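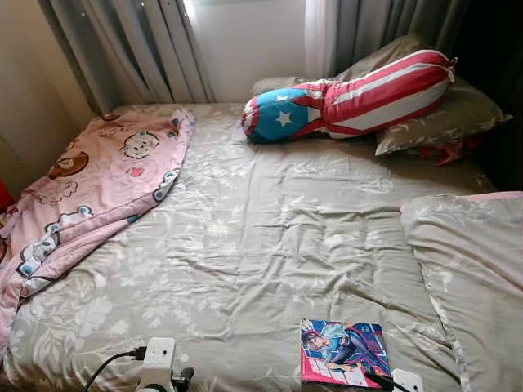 Bed and curtained window, by daylight

Pliltitz Language Centre
Minutes of the Programme Board, September meeting

Chair: Dalia Siliņa
Also present: representatives of Adult Programmes, Assessment, the Library and the Ernik campus
Apologies: Koppel campus

The Chair opened the meeting at 4:10 p.m.

1. Minutes of the previous meeting
Accepted, with one correction: under item 5, "Intermediate Norwegian" should read "Intermediate Swedish".

2. Enrolment
Adult Programmes reported 468 learners registered for the autumn term across all languages. Evening Estonian is full at both campuses. Beginner Finnish at Ernik remains under the minimum class size and will be combined with the Koppel group if numbers have not improved by the end of the second teaching week. The Board noted the report.

3. Placement interviews
Assessment advised that the written placement test continues to place heritage speakers too low. Many of these learners converse with ease but have had little schooling in spelling or case endings. It was proposed that a short oral interview be offered on request to any learner with a family background in the language.

The Ernik representative asked whether instructors would be paid for interview time. The Chair confirmed that they would, at the non-teaching rate.

Carried. Assessment to circulate an interview guide before winter registration.

4. Skandex reader series
The Library presented a quote of $3,910 for the full Skandex set of graded readers, including audio. The approved collections budget for the term is $3,000. Discussion followed on whether the advanced titles were needed this year – the instructors consulted had asked chiefly for elementary and lower intermediate material.

Moved that the Library request a revised quote without the advanced titles, to be purchased if it falls within budget. Carried, one abstention.

5. Conversation hour
The Board agreed that the conversation hour will begin at 6:30 p.m. this term. English is to be kept to the first few minutes, for announcements only. Signage at Ernik still shows the old time and is to be replaced.

6. Other business
The Library reminded members that dictionaries on loan to classrooms must be signed back in at the end of term.

The meeting adjourned at 5:25 p.m.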